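The Brirkivville Ferry Dispute

7/10/02
By Torquil Swanson

The Brirkivville ferry dispute was a quarrel over landing rights between the river town of Brirkivville and its larger neighbor, Ultbridge. It is usually placed in the 1840s. Most of what has been printed on it goes back to a single pamphlet by Paraschiva Vasiliu, who wrote long after the people involved were dead and seldom said where she got her information.

Background

Brirkivville grew up around a gristmill and a flat stretch of bank where boats could be pulled ashore. The often repeated claim that the town had over 1,000 residents by the time of the dispute should be treated with care. The tax roll lists 100 households, and several of those names appear twice. Vasiliu says the town was named for a mill owner, but no deed or grave with that name has been found.

The ferry was run under a town license that came up for renewal every August. Ultbridge held that its own charter covered both banks of the river. The charter survives only in a copy, and the page that would settle the matter is badly worn.

The dispute

According to the popular version, men from Ultbridge crossed at night, cut the ferry loose and let it drift down to the bend known as Zusano. A crowd of angry townspeople is supposed to have followed along the bank with torches. The Brirkivville meeting book tells a duller story. It records 14 shillings paid for a new rope and a complaint that the old one had been "cut or parted," which leaves plenty of room for plain wear.

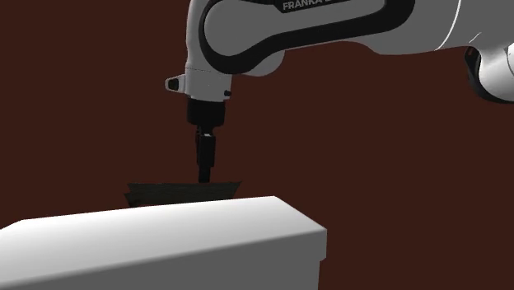
Eglė Koppel has objected that the meeting book was kept by a clerk with family in Ultbridge, and that a man in his position would have had every reason to write the thing up as a worn rope. Her point is fair as far as it goes. The same clerk, though, wrote down other complaints against Ultbridge in strong terms, among them a charge of stolen fence rails, so he does not seem to have been shy about it.

Two men were fined in the county court the next spring. Vasiliu calls them the leaders of the raid. The court paper gives the offense only as "disorder at the landing" and does not say which town they came from.

Later accounts

The Jankauskaitė house, on the lower road, is shown to visitors as the place where the raid was planned. Its chimney bricks and framing suggest a building put up a good while after the dispute ended. A marker near the door repeats the Vasiliu version without comment.

The ferry stopped running when the first bridge opened. Both towns claimed to have paid for it.

Contact the editor | Copyright 2002 | Back to top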